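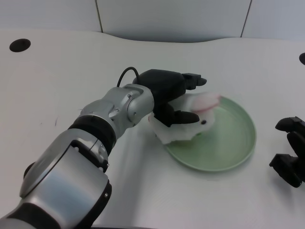 Limescale in the combi boiler, part two

5 July 2019

The pressure gauge has now held steady since February, so I can write up the rest of the work on the hot water side. Part one covered the filling loop and the weeping valve. The remaining fault was a slow drop in flow at the kitchen tap, with the boiler cutting out and relighting while the tap was open.

Dondcombe is a hard water area and the plate heat exchanger had never been descaled. I isolated the cold inlet, drained down through the lowest tap and took the exchanger out. It is held by two screws. Both seals were flattened, so I ordered a pair from Khosravi under part number 2633. They came in a bag with no paperwork.

Citric acid did most of the job. I used a weak solution, left it overnight, flushed it through in the reverse direction and did the same again. The second flush ran clear.

Readings before and after, at the kitchen tap with nothing else open:

Before: flow poor, temperature swinging, burner cycling.
After: flow steady, 29 degrees above the incoming main, no cycling.

I then fitted a Bravitz scale inhibitor on the cold feed – the compression type, as there was no room to solder behind the cupboard. The Busby one is shorter but needs a clear run of straight pipe on each side, and I don't have that.

Still to do: lag the pipe under the sink, and replace the isolating valve, which is stiff and drips slightly when half open.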